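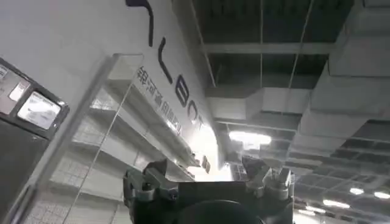
Fig. 1. Wall lettering over tall shelving, looking up towards the light.

Interiors and Surfaces, Session 9: Reading a Room from Odd Angles
Handout prepared by Bindu Ramasamy, Plaltstead

Welcome back, everyone! Last week we stuck to floor plans, and this week we get to the part I love best: what lettering, shelves and shiny things do to a room once you stop looking at it straight on. Bring a soft pencil, and a spoon if you have one.

1. Letters on walls

Large lettering is drawn to be read from the front, at a comfortable distance. Move underneath it and everything changes. The strokes squash together, the far letters shrink, and any strong light starts eating the thin ones first. In Fig. 1 the B holds up beautifully — it's bold enough to survive the slant — while the letter after the O has nearly gone in the glare. The smaller line of Chinese characters begins clearly with 银河通用 and then fades as it nears the bright area.

Try it with any sign in the corridor. Crouch, look up, and write down the first letter you lose.

2. Shelves as rulers

Open shelving is a gift to anyone learning perspective. The shelf edges are usually level and parallel in real life, so wherever they seem to draw together, you have found your vanishing point. Looking up from low down, you also see the undersides, which most beginners forget to draw at all. Put them in! They give a unit its height. Note the mesh pattern between the shelves as well: a fine grid shows you the slope of a surface much faster than a plain panel does.

3. Curved glass

Now for the really fun one. A flat window gives you a fairly honest reflection. A domed one gathers up the room and bends it, so bright areas turn into streaks and upright things go soft at the sides. Washing machine doors are splendid for this, and launderettes have rows of them. 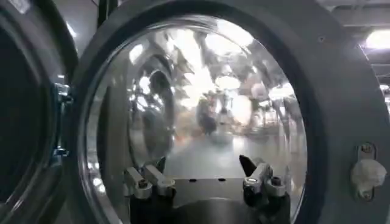
Fig. 2. Room reflections in the porthole of a front-loading washing machine.

Look for the pale oval towards the left of the glass. I read it as another round machine door, mirrored, though Declan Mulligan and I have argued over it happily. The lighter band low down could well be floor. When you shade something like this, leave the whites as bare paper and work the greys in between them. Smudging is allowed, and I'd encourage it.

For next time

Make 2 sketches, one of a shelf from below and one of a reflection in something curved (the spoon will do). Label anything you can't identify with a question mark and leave it unresolved. Haruna Sugiyama will pin them up before we start, so please put your name on the back.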